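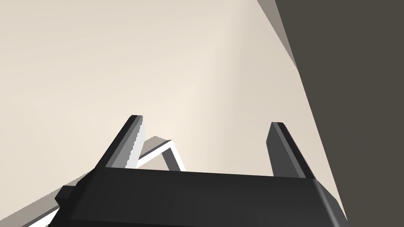
Darlene Doucette wants to know whether she's been had. She bought the ten-year Hanudex protection plan with her new kitchen, paid extra for it on the day, and has now been told that the plan only holds if a technician comes out every 12 months to reseal the stone. The visits aren't included. "I thought the plan was the protection," she writes. "Apparently the plan is permission to keep buying the protection."

I've had a version of this letter from readers before, so I asked Darlene to send me the full terms. They run to 20 pages. The brochure she was shown in the store runs to one, folded.

Start with what the plan covers. Stains are in, if you report them within a few days and if they came from a "common household food or beverage." Heat damage is out. Chips are out. Scratches are out, and so is etching, the dull mark you get when lemon juice or vinegar sits on marble. Anybody who has lived with marble will tell you that etching is the thing that happens to it. A sealer slows down how fast liquid soaks in. It doesn't stop acid from eating at the polish, and I've yet to see a brochure put that in the large print.

Then there's the resealing. Some stone does need it, and some hardly needs it at all. A dense granite can go years. A soft, thirsty limestone might want it more often than once a year. A schedule that treats every slab the same was written with somebody's calendar in mind, and I doubt it was the stone's.

You can check for yourself. Put a spoonful of water on the counter, wait ten or fifteen minutes, and wipe it off. If the stone underneath has gone dark, it's taking in water and could use a coat. If it looks the same as the rest, leave it alone. Try it in a few places, and do the bit beside the sink, where the wear tends to be worst.
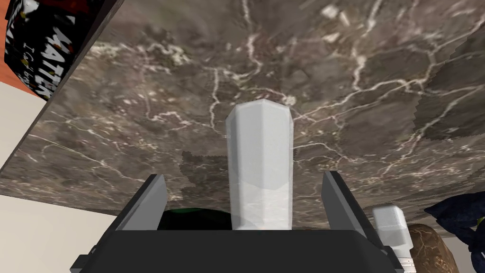 As for the cost, Darlene was quoted $77 a visit on top of what she'd already paid. I called Minja, the dealer that sold her the plan, and reached Maarten Leemans in customer care. He was perfectly pleasant. He said the yearly visit "maintains the integrity of the treatment" and that most customers see good value in it. I asked how many claims had been paid out last year. He said he didn't have that to hand. I asked if he could find out, and he said he'd look into it. That was in February.

I also asked what the technician puts on the counter. It's a penetrating sealer, he said, wiped on and buffed off. You can buy a bottle of penetrating sealer at a good hardware store, and doing a kitchen's worth of counter takes less than an hour if you've cleared it first. I'm not saying it's the same stuff. I'm saying I asked what made theirs different and was told it was "professional grade," two words that have never cost anyone a cent to print.

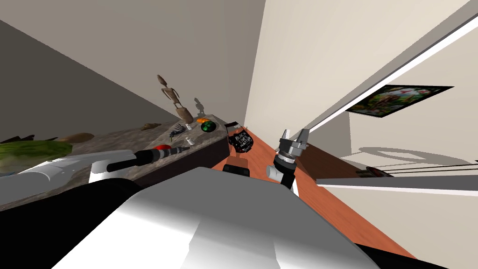

Stone-topped counter with wood flooring.

Can she get out of it? Maybe. Clause 51 allows a refund of the "unused portion" of the plan, less an administration fee that isn't stated anywhere I could find. I've suggested she ask for that figure in writing before she cancels, and keep the reply. I've also suggested she check what her home insurance says about accidental damage, which some policies include and plenty of people never look up.

If you're about to order counters, the salesperson will probably bring up a plan at the very end, when you're tired and the total is already so large that a bit more barely shows. Ask to take the terms home. If the price is only good today, you've learned something useful about the price.

Darlene hasn't decided yet. Her next visit is due soon and she's going to try the water first.

Filed under: Your Money, Home & Reno, Reader Mail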